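Open evening at Crabtree: the robotics club

I nearly drove home when I saw the car park, and I'm so glad I didn't. The robotics club at Crabtree College opened its doors on 15 January 2026, and I stayed until they were stacking the chairs.

The club has been going since October and most of the work so far is in simulation. Odette Jacquet, who is 17 and talks faster than I can write, showed me Wavasero, their virtual workshop. Every pair of students gets the same room, the same white arm and the same fixture, and has to write the moves themselves. They even put in a cabinet on the wall and shelving at the side (I loved that!).
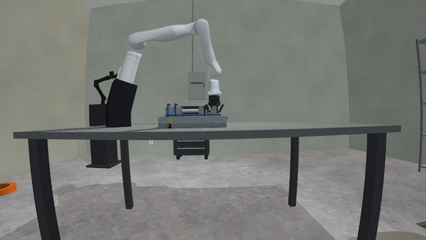

The Wavasero workshop, with the white arm's gripper pointing down at the right end of the fixture.

Odette let me have a go. My first attempt drove the fingers straight into the table, and 2 lads behind me cheered. The second was better, though I still came in far too low. Her own program was on version 30, and she could tell me what had changed in nearly all of them.

Maëlys Lefèvre runs the sessions on Thursdays after lessons. She'd like the club to enter the Nastance student contest, and the teams were already arguing over names when I left. Visitors are welcome, but ring the college office first.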